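Utilizamos cookies propias y de terceros para mejorar la navegación. Aceptar | Configurar

Proyectos / Robótica de manipulación / Informes de avance

Buscar en el sitio Buscar

Informe de avance: recogida de demostraciones para aprendizaje de agarre y colocación

Proyecto Skismont. Periodo cerrado en diciembre.
Entidad financiadora: Estora.
Responsable técnico: Krum Petek. Responsable de datos: Jadwiga Ziółkowski.

1. Objeto del informe

El presente documento recoge el estado del paquete de trabajo dedicado a la obtención de demostraciones teleoperadas. Se describen el volumen registrado, el procedimiento de captura, los criterios de admisión y las incidencias que afectan al calendario. El entrenamiento de la política queda fuera de este informe y se tratará en el siguiente, una vez congelada la primera versión del conjunto.

2. Estado general

Al cierre del periodo se han admitido 948 episodios. Todos ellos han pasado la revisión manual y la comprobación automática de sincronía entre vídeo y trayectoria articular. Los episodios rechazados se conservan en un directorio separado con su código de motivo, puesto que parte de ellos puede servir más adelante para entrenar un detector de fallos. No se contabilizan en la cifra anterior.

La captura se organiza en seis familias de tareas: recoger y depositar en recipiente, retirar del recipiente, reordenar sobre la mesa, apilar, empujar sin agarre y entregar en mano. Las dos primeras están completas respecto al plan. Reordenar y empujar avanzan según lo previsto. Apilar lleva retraso por el motivo expuesto en el apartado 5. La entrega en mano no ha comenzado; requiere la evaluación de riesgos que está tramitando Czarnecka y que condiciona la presencia de una segunda persona dentro del área del brazo.

3. Procedimiento de captura

Cada sesión comienza con la verificación de la calibración mano-ojo. Si el error de reproyección supera el umbral fijado en el protocolo, la sesión se suspende y se recalibra antes de grabar ningún episodio. A continuación el operador carga la hoja de disposición, que indica qué objetos intervienen y en qué zona de la mesa se coloca cada uno. Las hojas las genera un script con semilla registrada, de modo que cualquier disposición puede reconstruirse.

El episodio se inicia con el brazo en posición de reposo y termina cuando el operador pulsa el pedal de cierre. Se guardan las posiciones articulares, la apertura de la pinza, la pose del efector final, los flujos de vídeo y la instrucción en lenguaje natural asociada. La instrucción se redacta antes de la ejecución. En el periodo anterior se redactaba después, y la revisión detectó frases ajustadas a lo que el operador había hecho en lugar de a lo que se le había pedido; los episodios afectados se han vuelto a etiquetar.

La anotación se realiza en Clindex, la herramienta interna. La versión actual permite marcar el instante de contacto, el de levantamiento y el de suelta. Queda pendiente la exportación directa al formato de entrenamiento, que por ahora se resuelve con un conversor intermedio.

4. Criterios de admisión

Un episodio se admite si el objeto indicado en la instrucción es el manipulado, si el estado final cumple la condición de la tarea y si no hay pérdida de fotogramas en ninguno de los flujos. Se toleran los reintentos de agarre dentro de un mismo episodio siempre que el operador no devuelva el objeto a su posición inicial con la mano. Las demostraciones con pausas prolongadas se recortan en la fase de anotación y conservan la marca de edición.

La revisión cruzada entre dos anotadores se aplica a una muestra de cada lote. Las discrepancias se concentran en el instante de suelta, sobre todo con objetos que ruedan tras perder el contacto con la pinza. Se ha precisado la definición: la suelta se fija en el primer fotograma en que ambos dedos dejan de tocar el objeto, con independencia del movimiento posterior.

5. Incidencias

La principal incidencia ha sido el desgaste de las puntas de los dedos de la pinza. El deslizamiento observado en la familia de apilado obligó a sustituirlas y a repetir once disposiciones. Las puntas nuevas tienen el mismo perfil, por lo que no ha sido necesario modificar el modelo de colisión.

La segunda se refiere a la iluminación. Las sesiones de tarde presentaban reflejos variables sobre los objetos brillantes. Se ha optado por registrar la condición de luz como metadato y mantener esa variabilidad en el conjunto, dentro de los límites de exposición del protocolo.

6. Conjunto de frutas y recipiente

El bloque de frutas se incorporó para ampliar las instrucciones que distinguen objetos por nombre y por color. Intervienen manzana, melocotón, ciruela y fresa, con un cuenco rojo moteado como destino. La coincidencia de color entre el cuenco, la manzana y la fresa es deliberada: una instrucción basada solo en «rojo» resulta ambigua y debe resolverse con el nombre o con la posición.
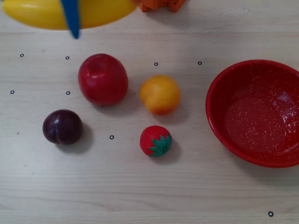 Las instrucciones del bloque se reparten entre nombre simple («pon la ciruela en el cuenco»), relación espacial («coge la fruta que está debajo del melocotón») y orden de ejecución («primero la fresa, después la manzana»). Las de relación espacial se expresan siempre respecto a la vista de la cámara cenital, criterio que figura ya en la guía de anotación.

7. Trabajo del próximo periodo

Se completará la familia de apilado con las puntas nuevas. Se integrará el exportador en Clindex y se retirará el conversor intermedio tras comparar ambas salidas sobre un mismo lote. La partición de validación se formará por disposiciones completas, para evitar que episodios con la misma semilla aparezcan en entrenamiento y en validación.

Se solicita a Estora la conformidad para aplazar la entrega en mano hasta disponer de la evaluación de Czarnecka. El aplazamiento no altera el presupuesto aprobado. Las horas de operador asignadas a esa familia se destinarían entretanto al apilado y a la segunda ronda de revisión cruzada.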